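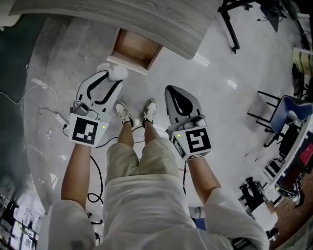 Property & Workspace | Fit-Out
March 2026
By Marlina Pasaribu

The second phase of work on the ground floor of the Indberg building will deal with power supply and storage, according to a schedule sent to tenants by the managing firm, Hesent. The first phase covered the floor surface and the walls and closed in January. Power at the work tables is still fed along the floor in places, with white cables bunched at a power strip and a black cable looping out across the polished gray surface. Under the new layout these runs go into flat covered channels fixed along the walls, with short drops to each table.

The work area covers 342 square meters, including the corridor and the space at the foot of the stairs. Hesent has divided it into three zones, which will be closed one after another. Each closure is planned to last 8 working days. Tenants can stay in the other zones during that time, and the corridor must be kept open for access to the upper landing.

The electrical work has been awarded to Birnance. The firm will fit wall outlets at table height and label each one with its circuit number. Power strips may still be used on the tables after the work is done, but they may not be joined end to end or left on a walking route. Any cable that has to cross the floor for less than a day must be under a rubber cover. Longer crossings need written approval.

Furniture is handled under a separate contract with Tomić, a joinery shop that will repair the existing tables and keep them in use. The wood-grain tops stay as they are. Drawer runners will be replaced where they are worn, and a stop will be added so that the drawers cannot be pulled clear of the table. Tenants have been asked to empty the drawers before their zone closes. Items left inside will be boxed and marked with the table number.
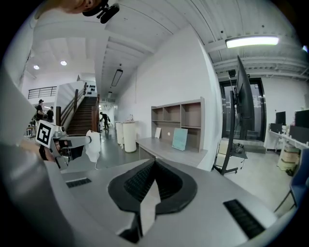 Open shelving will be kept along the corridor wall, on the long gray countertop, and fixed back to the wall with brackets. The six-compartment unit in light wood is the model for the new ones. Tomić will build further units to the same height, so that a single fixing line can be used. Nothing may be stored on top of the shelves. The white cylindrical containers in the corridor are to be moved to a marked bay before the first zone closes, and moved back only if the clear width allows it.

The dark wooden staircase is outside the scope of this phase. Its handrail and balusters were checked during the first phase and no work was ordered. The metal railing on the landing will be cleaned and its fixings tightened, a job that Hesent will carry out outside working hours. Ceiling lights also remain in place — a lighting survey is listed under the third phase, for which no dates have been set.

Tenants must tell Hesent which tables need power during a closure. Temporary supply is limited to 200 watts per table, enough for a laptop and a small screen. Heaters and kettles are not allowed on the temporary circuits.

Drawings of the channel routes are available from the Hesent site office. Comments on outlet positions will be taken until Birnance begins marking the walls in the first zone. Later changes will be charged to the tenant who asks for them.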